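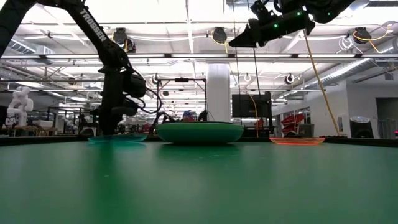

Bei Türkis habe er irgendwann einfach aufgehört zu streiten, meinte Severino Carrasco, als ich ihm die erste Fassung dieses Abschnitts schickte, und er frage sich, warum ich das nicht auch tue. Die Grenze zwischen Blau und Grün sei im Deutschen eben weich, jeder ziehe sie woanders, und für den Alltag reiche das völlig.

Ja, tut es. Und trotzdem möchte ich in diesem Abschnitt noch nicht aufhören zu streiten, denn gerade am Arbeitsplatz, wo Leute sich gegenseitig Dinge anreichen, wegräumen und nachbestellen, wird das weiche Stück zwischen Blau und Grün ständig benutzt. Im Labor fragt man Leute nach Farbkärtchen. In der Werkstatt ruft jemand »gib mal das Grüne«, und dann liegt da eben etwas, das ich selbst ohne Zögern blau genannt hätte (mein Mann übrigens auch nicht, wir sind uns da zu Hause herrlich uneinig).

4.2 Wer sagt was, und wozu?

Wie in 3.1 beschrieben, haben 50 Personen an den beiden Standorten Elmont und Pacheco mitgemacht. Alle sprachen Deutsch als Erst- oder frühe Zweitsprache. Jede und jeder bekam Alltagsgegenstände vorgelegt, Becher, Schraubdosen, Kabelbinder, Mappen, dazu ein paar Stoffreste, und sollte sie zuerst für sich benennen und danach einer zweiten Person so beschreiben, dass diese das richtige Stück aus einer Kiste ziehen konnte. Zusammen kamen 3.619 Benennungen heraus. Nach dem Aussortieren von Mehrfachnennungen, Abbrüchen und all den Stellen, an denen auf der Aufnahme nur Lachen zu hören ist, blieben 2.926 übrig, mit denen sich etwas anfangen lässt. Kodiert haben wir in Fatik, dessen Kategorienbaum ich inzwischen im Schlaf aufsagen könnte.

Von diesen Benennungen bestehen 1.785 aus einem einzigen Grundwort, also »blau« oder »grün« ohne alles. Das hat mich ehrlich gesagt überrascht! Ich war fest davon ausgegangen, dass die Leute bei den schwierigen Tönen sofort zu Zusammensetzungen greifen, zu »blaugrün«, »petrol«, »mint«, vielleicht zu »flaschengrün«, das meine Großmutter noch für alles benutzte, was irgendwie dunkel und irgendwie aus Glas war. Tun sie auch, aber vor allem dann, wenn sie allein vor dem Gegenstand sitzen. Sobald eine zweite Person zuhört, werden die Wörter kürzer.

Anselmo Teixeira hat mich bei der Durchsicht darauf gestoßen, dass man das auf zwei Arten lesen kann. Entweder sparen sich die Leute Arbeit, weil sie merken, dass in der Kiste ohnehin nur ein Stück in Frage kommt. Oder sie trauen den feineren Wörtern nicht und weichen auf die groben aus, bei denen sie mit Zustimmung rechnen. Für die erste Lesart spricht, dass in gemischten Kisten (zwei ähnliche Töne nebeneinander) die Zusammensetzungen wieder zunehmen. Für die zweite sprechen die Zögerlaute. Vor »türkis« wird auffallend viel gemurmelt, vor »grün« kaum, auch wenn »grün« für das fragliche Stück nun wirklich keine glückliche Wahl ist.

Ich neige zur zweiten Lesart, will sie aber nicht überziehen. Unsere Kisten waren klein, und die Paare kannten sich zum Teil seit Jahren. Wer seit Jahren zusammenarbeitet, hat womöglich längst ein eigenes kleines Farbwörterbuch ausgehandelt, von dem wir als Außenstehende nur die Spitze mitbekommen. In Pacheco hieß ein bestimmter Aktenordner bei zwei Teilnehmerinnen durchgehend »der Frosch«. Gezählt haben wir ihn unter Sonstiges — schweren Herzens.

4.3 Der Untergrund redet mit

Nun zu dem Punkt, über den wir in der Iltetia-Runde im April am längsten gesprochen haben. Farbwörter fallen nie vor einem neutralen Nichts. Ein Gegenstand liegt auf etwas, neben etwas, unter irgendeiner Lampe, und alles davon zieht am Urteil. Aus der Wahrnehmungsforschung ist das als Simultankontrast bestens bekannt: Ein Ton wird tendenziell von der Farbe seiner Umgebung weggeschoben. Vor Grün sollte ein Grenzfall also etwas blauer wirken, vor Blau etwas grüner.

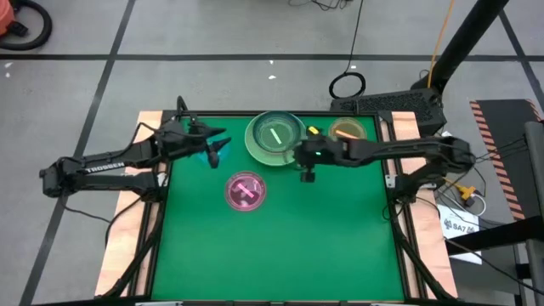

Abb. 3: Dunkelgrüne Arbeitsfläche in schwarzem Metallrahmen, darauf ein kleines, durchscheinendes hellblaues Objekt.

Bei den undurchsichtigen Stücken passt das recht gut zu unseren Daten. Dieselbe Schraubdose wird auf einer grünen Unterlage öfter »blau« genannt als auf der grauen, und zwar an beiden Standorten. Schwieriger sind die durchscheinenden Materialien. Da mischt sich der Untergrund buchstäblich in die Farbe hinein, und es laufen zwei Effekte gegeneinander: Der Kontrast schiebt vom Grün weg, das durchkommende Licht zieht zum Grün hin. Was dabei gewinnt, hängt vermutlich an der Dicke des Materials und daran, ob die Leute auf den Rand oder auf die Fläche schauen. Gefragt haben wir das leider nicht. Wir haben es nur nachträglich aus den Beschreibungen herausgelesen, in denen auffällig oft ein »also am Rand eher« vorkommt.

Severino hält diesen ganzen Teil für Physik und möchte ihn in den Anhang schieben. Ich verstehe den Wunsch, sehe es aber anders. Wenn jemand sagt »blau, also am Rand eher türkis«, dann ist das für mich eine sprachliche Leistung: Da wird ein Gegenstand in zwei Zonen zerlegt, damit das Wort passt. Das Deutsche bietet dafür hübsche Mittel an, »eher«, »schon fast«, »so ins Grüne gehend«, und mir ist keine Arbeit bekannt, die sich diese Anhängsel für den Blau-Grün-Bereich einmal in Ruhe vorgenommen hätte. (Hinweise sind sehr willkommen, gern auch grummelige.)

Offen bleibt, ob sich die Untergrundeffekte im Gespräch halten. In den Paaraufgaben saßen sich die Teilnehmenden gegenüber, und die zuhörende Person sah vor sich die Kiste, in der alle Stücke auf hellem Karton lagen. Die eine sprach also über einen Ton auf Grün, die andere suchte ihn auf Hellbraun. Dass das meistens gut ging, liegt wohl auch an der Form der Sachen, denn »der blaue Becher« findet man notfalls über den Becher. Für die Folgestudie planen wir deshalb Kisten mit lauter gleichen Gegenständen, die sich allein im Ton unterscheiden. Anselmo hat schon angefangen, Becher zu sortieren, und wir sind bei dreien davon bereits verschiedener Meinung.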